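About us

Hello from Flomell! We make printed wall coverings and lining fabrics, and plaid is what we love most. Edvin Söderlund drew our first tartan one wet November on the back of a delivery note, and we still print a version of it today.

Our pattern book now holds around 200 designs. Some are quiet, but the ones we get most excited about are the loud ones – teal next to orange, purple running into yellow, and a bit of white so your eyes can have a rest. 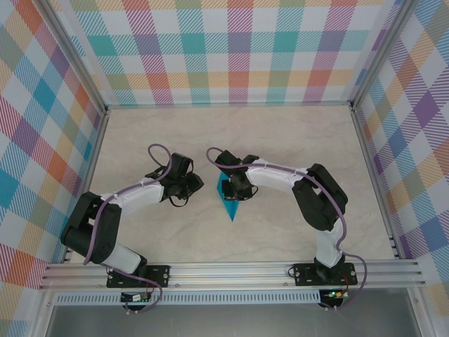 Marlene Harms looks after colour, and she'll happily spend a whole afternoon on one shade of green. She likes to see a check on more than one wall before she signs it off, with a pale floor to set it off (beige is her favourite). We print to order, from 2 metres up, and samples are free.

The workshop is open to visitors most weekday mornings. Come and have a rummage through the offcuts – there are always plenty, and the kettle is by the door.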